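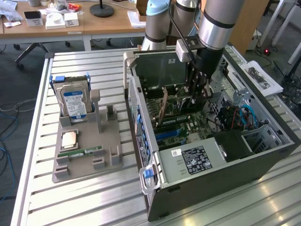

Urkora parts list, readme

This is the readme for the Urkora parts list, a plain CSV of spare parts for old desktop computers and what fits what. Started as a spreadsheet for the repair bench at Studville, grew from there. Covers towers mostly, a few small desktops, no laptops. A lot of the entries are for dull little bits that go missing, like the blue drive-bay latches down the front of a dark grey tower, or a carrying handle with its release tab. Those are the things people write in asking for.

Last update 4 May 2021. 2947 rows, 219 case models.

What's in the folder

parts.csv - the main list, one row per part per case
cases.csv - case models, outside colour, bay layout
swaps.csv - parts that fit more than one case
old/ - the December version, kept so old links don't break

Columns in parts.csv

part_id - ours, don't read anything into the numbering
case_id - matches cases.csv
kind - latch, handle, bracket, fan shroud, side panel, foot, screw set, other
colour - what it looks like in daylight. Plastics yellow so be generous
fits - yes / no / with filing
source - shibata, oswood, or bench
notes - free text, messy

Where it came from

Shibata gave us their old stock sheets, scanned. Typed up by hand so expect mistakes, espcially in the part numbers where 8 and B got mixed up. Oswood sent a proper export and those rows are much cleaner. Anything marked bench was tried on a real case here.

Known problems

71 rows have no case_id. Left in on purpose, the notes are sometimes enough to go on.
Colour is a mess. Grey, light grey, silver all used for the same plastic by diffrent people.
"with filing" can mean two strokes or an afternoon. Read the notes.
Fan shrouds from the Shibata sheets are measured across the outside, Oswood ones across the screw holes. Haven't fixed this yet.
No power supplies. People keep asking - sorry, not doing them.

Opening the file

Any spreadsheet program will do. Set part_id to text on import or it drops the leading zeros. Commas inside notes are quoted.

Corrections

Send the part_id and what's wrong, one per line. A photo with a ruler in it helps for anything to do with size. New cases welcome, fill in cases.csv first then the parts.

Licence

Use it, copy it, print it out and stick it on the wall. Credit Urkora if you repost the whole thing.

To do

merge the two handle kinds
sort out shroud sizes
rubber feet!!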